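Progress report to the Trujillo fund
Plivine stair design software, second period
Tuesday, March 16, 2021

Hello again! You asked for less formality than last time, so I've taken you at your word. It's been a busy few months and there's a fair bit to get through, including one thing that has slipped (the printing, and I'll come to it).

Where the program is now

Plivine will now draw a straight flight, a quarter turn and a half turn, with or without a landing, and it'll save them, open them again and give you a cutting list at the end. When I last wrote, only the straight flight worked properly and the quarter turn fell over if you made the bottom flight longer than the top one. That was a daft mistake in the way I was counting risers and it took me a whole week to find. The fix was two lines long.

The start screen has changed as well. You used to land in an empty drawing with no idea what to press, and both of the joiners who tried the first version at the Rutov workshop went straight to the File menu looking for a wizard. So now there is one, of a sort. It asks for floor-to-floor height, the width of the opening and the going you'd like, and then it draws the nearest staircase it can. You can change everything afterwards by dragging, or by typing in the side panel if you prefer numbers (I do).

Undo works everywhere now. I know that sounds like a small thing to put in a report but it was the most requested item by a mile, and it meant rewriting how the drawing keeps track of itself. Before, you could undo moving a newel post but not deleting one, which is the wrong way round if you could only have one of them.

The parts library

Nodo, the parts library that sits behind Plivine, has 527 parts in it. That's treads, strings, newels, caps, spindles and handrail sections, all with sizes in millimetres. Of those, 207 have been checked against a physical sample at Rutov with a tape and a pair of calipers, and the rest are still from drawings. Unchecked parts show up with a little hollow circle beside the name so that people know what they're getting. I'd hoped to have all of the handrail done by this point. The profiles are fiddly, though, and I would sooner do them slowly.

You can also add your own parts now. Click New Part, pick the nearest thing already in Nodo, change the sizes and save it under another name. It goes in a separate file on your own machine, so updating the library doesn't wipe it out. (It did wipe it out for the first fortnight. I restored everybody's from the backups and sent a grovelling email.)

Searching is quicker too. Typing "spindle 32" finds the 32 mm ones, where it used to find everything with a 3 or a 2 anywhere in the code.

Printing

Right, printing. The plan said that full-size templates would be finished by the end of this period and they aren't. Plans and elevations come out fine on A4 and A3, to scale, with the dimensions where you'd expect. Full-size templates for winder treads are the trouble. They have to be tiled over several sheets and taped together, and on two of the three printers I have access to, the tiles come out slightly small. On a kite winder that adds up to a gap you can see from across the room.

I've put a test square in the corner of every sheet, 100 mm on each side, and a box in the print window where you type in what it really measures. The program then stretches the drawing to suit. It works well on one printer and nearly well on another. The third one shrinks things more in one direction than the other, so I need two boxes instead of one and that's next on my list. I'm aiming to have templates finished in May, and I've moved the help pages back a little to make room.

The 3D view

This wasn't in the original plan as a big item, and it's grown. You may remember that the 3D view was only meant to be a quick look before you saved. People at Rutov started using it to show customers what they'd be getting, and then of course they wanted to turn it, walk up it, change the colour of the spindles and so on. I've said yes to turning and colours. Walking up it can wait!
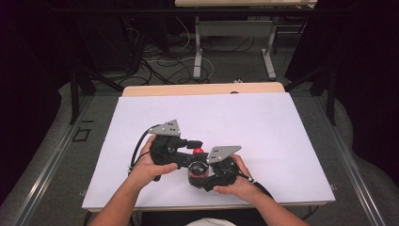
Turning the staircase round in the 3D view has been the hardest part to get feeling right. In the first go you dragged anywhere on the screen and the whole thing spun about some point in mid-air, usually off to one side, and people lost their stairs off the edge and had to press Reset. Now you choose the point it turns about and a marker sits there while you drag. I tried a thin grey cross, then a blue ring, and both vanished against dark timber. What I've settled on is a small shiny red ball, much like the one in the middle of that black gripper between the two hands, where you can't miss it among all the brackets and screws. It stays the same size on screen however far you zoom out. One tester asked for it to be made bigger and another wanted it gone altogether, so there's now a tick box under View.

Zooming with the mouse wheel follows the pointer, so you zoom towards whatever you're pointing at. The two-finger gesture on laptops still goes the wrong way for anybody who has their scrolling reversed. I've got a fix for it on my own machine, and it'll go out with the next version.

Testing

The trial copy has been downloaded by 50 people from the Rutov mailing list. I can't tell you how many are using it every week, as I decided early on that the program wouldn't report back to me, and I'd like to keep it like that. What I do have is the email, and plenty of it. Most of the complaints are about the ribbon along the top, where the Landing button lives under Shape and everyone looks for it under Parts. I've put it in both.

There's one report I haven't been able to repeat, where a saved design opens with the handrail on the wrong side. I've had it from two people, both with half turns going left. If I can get hold of either file I'm fairly sure I can sort it.

Money

Spending is close to what we agreed. I've used less on travel than planned, for obvious reasons, and a bit more on a decent graphics card for checking the 3D view. The sheet with the figures is attached separately, laid out the way you asked. I'd like to move what's left in travel over to printing costs (paper, ink, and possibly a second-hand wide-format printer if one turns up at a sensible price). Could you let me know if you're happy with that, or whether it needs a form?

What's next

Winder templates first, then the two-way scaling box that goes with them, then the rest of the handrail in Nodo. After that it's help pages, which I've started. There's a page for each menu and a short one on measuring up, with drawings exported from Plivine itself, and the New, Open and Save As pages are ready if you'd like a look. Cut strings have been asked for a few times. They aren't in the plan and I've told people so, though if the templates go smoothly I'd be keen to talk to you about adding them in the final period.

I can show you the current version on a screen-share whenever suits, mornings for preference. Half an hour would be plenty.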